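September
Posted by Oriana Godoy

Slept badly and got up before the alarm. Read the script for episode 14 again over toast. I had marked it up in pencil last night and half of what I wrote made no sense this morning. One note just said "bigger door."

Studio at nine. Dretis has moved us to the small booth at the back for the rest of the season while they redo the floor in the main one. The small booth is fine for sound but it gets stuffy, and the music stand in there leans to the left. I put a folded script under one foot and it held until lunch.

We started with Mussa, the goat. I have been doing Mussa for two seasons of Cuvmont now and I still have to warm up to her. She sits high in the nose and if I go in cold I sound like a cartoon of a goat in some other show. Did the usual humming in the parking lot with the windows up. A man in the next car looked over and then went back to his phone.

Most of Mussa's part this time is the long argument with Omari at the mill. In the script it runs over four pages and they never agree on anything. Mussa thinks the bell was stolen. Omari thinks it fell in the river, and he has drawn a map to show where. It is the best thing the two of them have had to do since the snow episode, and for once we recorded it together. Usually I get the other half read to me flat by whoever is free. Akinyi Mollel plays Omari and she was on the other mic from nine to noon. It makes a big difference. When she interrupts me she really does it, and I can hear where she is going and get annoyed on time.

They kept take 2 of the argument. We did a lot more after it and none of them were as good. Around the sixth I was acting like someone who had done it five times.

I had 40 loops to get through after the argument, which is efforts and reactions mostly. Grunts, gasps, climbing a ladder, falling off a ladder, eating hay, eating hay while scared. The sheet is numbered and you go down it like a grocery list. I asked what the difference was between "small surprise" and "mild alarm" and was told mild alarm has a reason. I did them both the same and they were both accepted.

The hay eating I do with dry cereal. I tried it with a rice cake last year and it got on the pop filter.

One line was a problem. Mussa says "I never once said it was the miller's sister" and I could not get through it. First it was "mister's" and then it was "miller's sitter" and after that Akinyi got the giggles and had to step out. They have written it down as a possible change. I would like to keep it. I said it ten times in the car on the way home without trouble.

Lunch was soup from the place on the corner. Akinyi and I talked about the new drawings for Omari. They have made him taller and given him a coat with big pockets. She thinks he should sound a little older with the coat and has asked if she can bring him down slightly. The answer for now is no, he has to match the first season. She is going to do it a tiny bit at a time and see who notices. I don't think I was supposed to write that down.

In the afternoon I did the old woman at the ferry, who has three lines and no name. On the cast list she is Ferry Woman. I gave her the voice of my aunt on the telephone, the one she uses for the bank, and the booth liked it, so now there is talk of bringing her back in the last two episodes. I should write down how I did it. Low, slow, chin tucked in, every sentence goes up at the end. There, written down.

Also picked up a correction from episode nine. Mussa's song had a wrong word in it, "harbor" for "orchard," and it has taken this long for somebody to catch it. That meant singing the whole verse again to match a recording from spring, when I had a cold. I had to put the cold back on. It took 40 minutes for one word.

Left at four. Traffic bad by the bridge. Stopped for milk, light bulbs, and the cough drops without menthol, which they never have, and did not have.

Phoned my sister after supper. Her boy has been watching the first season over and over and wanted to talk to Mussa. I did the voice for him and he went quiet, then said it wasn't her. My sister said he told her afterward that Mussa doesn't have a phone. He is right, she doesn't. There is only the one at the post office.

Voice a bit rough tonight. Steamed over the sink with a towel and went without tea. Tomorrow is a day off from the booth and I want to look at the next script properly, and wash the car, and answer the letter from the library about reading to the under-fives. I will say yes if it's a morning.

Need to remember to take a sweater next time, and a second pencil, and my own water. Also ask about the hay sheet for fifteen, since it says "eats hat" and I can't tell if that is a mistake. 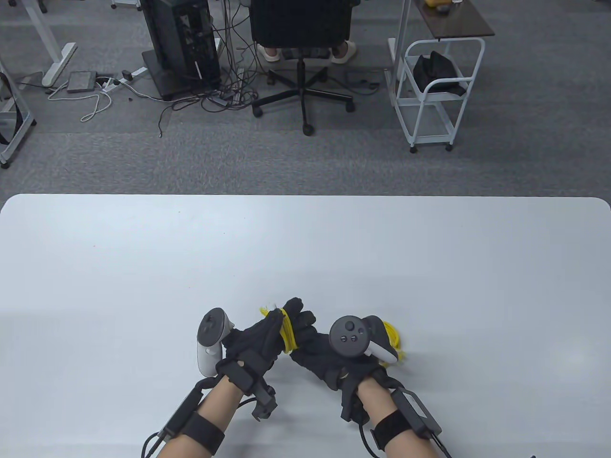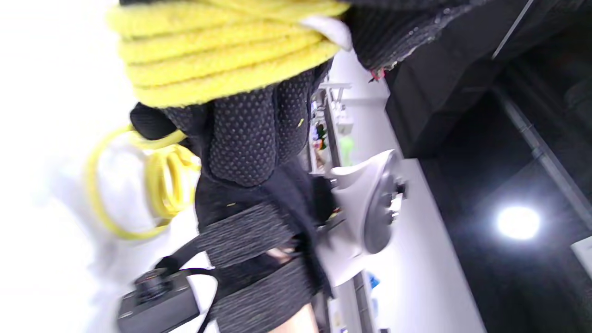
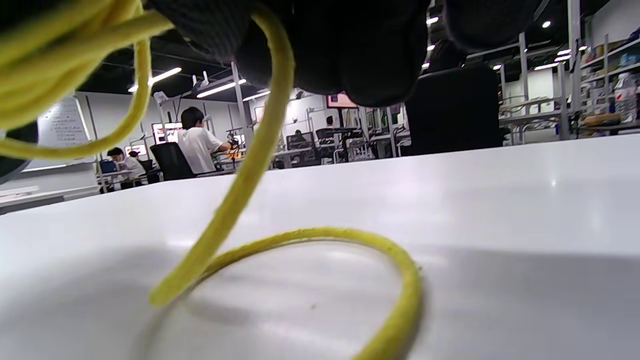
Yellow rope and cord, September

Recent entries
- Ladder day
- Omari gets a coat
- The snow episode, finally
- Singing with a cold
- What the ferry people eat

Last updated: September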